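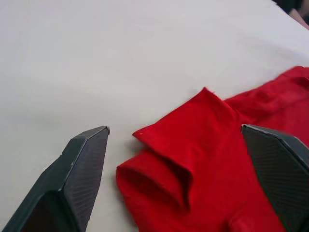 Folding T-shirts: the questions I get asked most

I run a small secondhand clothing shop called Gratitau, and most of my working day goes to T-shirts. I sort them, fold them, put them on the shelf, and then fold them again after people have had a rummage. Customers ask me about it while I'm at the counter, and a lot of you write in too, so I've put my answers in one place. If yours isn't covered, email the shop and I'll add it (eventually!).

Do I really need a table?

No, but your back will thank you. I folded on my bed for years and everything came out a bit crooked, because a mattress gives when you press on it. A hard, smooth surface lets you flatten the cotton with the side of your hand and it stays where you put it. I like a white top best. You can spot lint and loose threads right away, and a strong color like red shows up so clearly against it that you can see if the hem is straight.

What's your basic fold?

Front of the shirt face down, neck pointing away from you. Smooth it from the middle outward. Fold one side in toward the center, bring the sleeve back on itself so it doesn't stick out, then do the other side the same way. Now you've got a long strip. Fold the hem up to just below the collar, then fold once more. Flip it over and you're done.

If you want it to stand up in a drawer, fold that strip in thirds instead of halves. Mine stand fine that way unless the cotton is super thin.

Mine always comes out lopsided. What am I doing wrong?

Probably starting before the shirt is flat. I did this forever! If there's a rumple underneath, every fold you make on top of it gets worse. When one starts going wrong on me I don't try to rescue it, I pick it up by the shoulders, give it a good shake and lay it down again. It feels like going backward but it takes a few seconds.

The other thing to check is the side seams. Cheap tees twist in the wash, so the seams wander around to the front. If yours has done that, ignore the seams and line things up by the shoulders.

Folding board, yes or no?

I have one, a Tarkulov, and I use it when I've got a huge pile in the same size and want the stack to look tidy from the front. For laundry at home I wouldn't bother. By the time you've dug it out of the closet you could have done half the basket.

How long does it take you?

On a good afternoon I can do 90 shirts in an hour, with the radio on and no one at the door. After the summer sale last July I had 300 to get back on the shelves and I did not keep up that pace, let me tell you. There was a lot of iced coffee and some complaining.

Should I fold red shirts separately?

Folding, no. Washing, yes, at least the first few times. I wash new reds on cold with other darks and I turn them inside out, which helps with the fading too. Once they're completely dry I've never had one rub off on its neighbors in a stack. Damp is a different story – I lost a cream linen blouse that way and I'm still annoyed.

Can I fold them straight out of the dryer?

Please do! Warm cotton smooths out so nicely. Just let the pile cool before you shut it in a drawer. If they've been sitting in the basket overnight and gone crumply, put them back in the dryer for 7 minutes with a damp washcloth.

Which shirts shouldn't be folded?

Anything with a thick, rubbery print. The print can stick to itself and crack along the crease, so I roll those loosely with the print on the outside, or hang them. Regular cotton tees I always fold, as hangers leave those little bumps in the shoulders.

How high can I stack them?

It depends on your shelf, but I stop when I can't pull out the bottom one without knocking over the rest. Our shelves are Janevski ones and pretty shallow, so my stacks are short. At home, go by what you can reach.

Do you take T-shirt donations?

Yes, clean and dry, any size, in a bag with the top tied. They don't need to be folded, I'm going to refold them anyway. Stained ones are okay if you bag them separately – I cut those up for cleaning cloths.

Who's writing this?

Me, Doina Vukadinović. I'm usually in the shop until 6 p.m., most likely behind a pile of shirts.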